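Mar 8, 2023

# Drultville's Old Bakery Building Gets Its Kitchens Back

Good news from the corner of Yeh Street! The former Citero bakery, dark and shuttered for longer than most of us like to remember, reopens this month as a shared community kitchen, and the waiting list for cooking slots already stretches into summer. The town council gave final approval on Monday night after a short discussion and a round of applause from the back rows (not something you hear at many council meetings).

The project is run by Ellivance, the neighborhood food group that has been holding pop-up suppers in the church hall since before the pandemic. They signed the lease in January and have been painting, plumbing and scrubbing ever since. Anyone who lives in town can book a station by the half day, whether that means canning tomatoes, baking for a stall at the Saturday market, or just having enough counter space for once to roll out a proper batch of dumplings.

There are 3 kitchens in all. The largest is where the Citero ovens used to stand, and one of the original ovens is still in place, cleaned up and certified for use. People who grew up here will remember the smell of the rye loaves coming out of it on winter mornings, and Ellivance has tracked down the old rye recipe, so there's a real chance of smelling it again. The two smaller kitchens are at the back, away from the street, and are meant for quieter work and for classes.

Much of the effort has gone into storage, the thing that home cooks in the group asked for most. Cabinets can be rented by the month, so regular users won't have to haul flour, pans and jars back and forth on the bus. White-painted brick, light wood floors and plain gray cabinet doors set the tone, and it's a lovely calm look for a place that is going to get very busy.

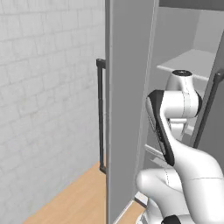

## What it costs and how to book

A half-day slot is $20 for residents, and that covers gas, water, basic equipment and cleaning supplies. Cabinet rental is extra. First-time users need to take a free safety session before they cook, and those run every week in the evening. Bookings are taken at the front desk or by phone, and an online calendar is on its way.

The response has been wonderful. By the end of last week 335 people had signed up for the mailing list, and the first run of classes filled in two days. Pickling went first, then bread, then a course on cooking for a big family on a small budget that Ellivance plans to repeat as often as people want it.

## Still needed

The group is looking for stockpots, baking sheets and large mixing bowls in good shape, and will happily take them any weekday afternoon. Drivers are wanted too, for the Saturday market run. And if there's a box of Citero bakery photos in your attic, please bring it in! The front hallway has a long bare wall waiting for them.

## Opening day

Doors open at ten in the morning on the last Saturday of the month, with soup, bread and coffee for the first 200 visitors. All of the kitchens will be open to walk through, and the old oven will be lit. Parking on Yeh Street is tight on market days, so walk or bike if you can, or use the lot behind the library. The side entrance has a ramp.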